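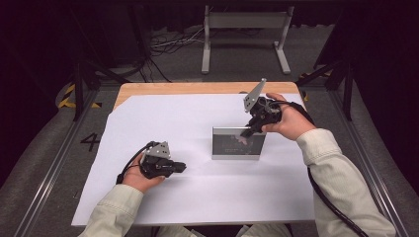

4.2 Open-day sessions

Figure 3. Operator's view at a station during the open day. Two hand-held grippers, picture frame on white paper.

The Trotisness set was extended in March during an open day at the Trotetley site. Visitors watched a short demonstration and could then try the frame task themselves, using one gripper per hand. Each turn was limited to 5 minutes. We recorded over 500 episodes, of which 11 were dropped for tracking loss - all from the first hour. Visitor episodes are kept apart from the 3000 staff episodes and are used only for testing (Section 5).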